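16 August 2021
Bench 2, sorting the bins

Started on the small stuff left over from the Kerthorpe move. Parvathi Chettiar wants everything that lives on the bench to have a colour by the end of the week, so I'm writing down what we settled on before I forget.

Blue is for the small capped containers. Red is for tall black items, stood upright. The clear bin goes on the right and takes whatever has no home yet.
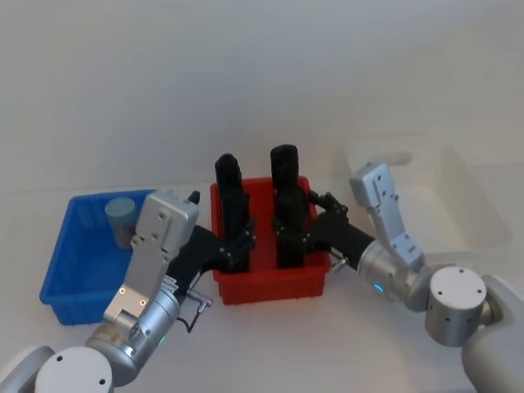 Tried laying the tall ones flat first, back in March, and they took up too much room. Upright is fine as long as they aren't jammed together. Leave a gap so you can get your fingers in.

Milagros Ocampo asked whether the Hosotora order should go straight into the bins. I said no, check it against the packing slip first. Slip number is 1105 and it's pinned over the sink. 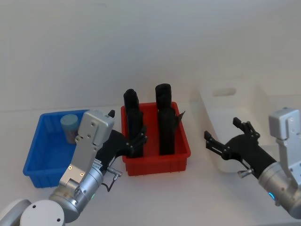
Where do the spare caps go?
In the drawer under the bench for now, in a zip bag with the date on it. If we end up with more than 100 they can have their own bin.

Labels still to do. The Rustad label stock peels off plastic after a few weeks, so I'd like to try the Kelach tape on the front of the red bin and see if it lasts. Need to wipe the rim down with metho beforehand.
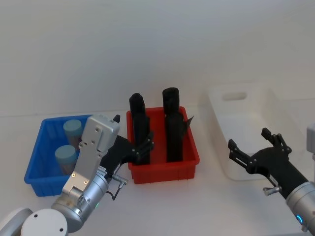 Bench 2: blue, red and clear bins, left to right.

To do: tape, new marker, ask Parvathi if she wants the same colours on the other bench. Milagros has the key to the store cupboard.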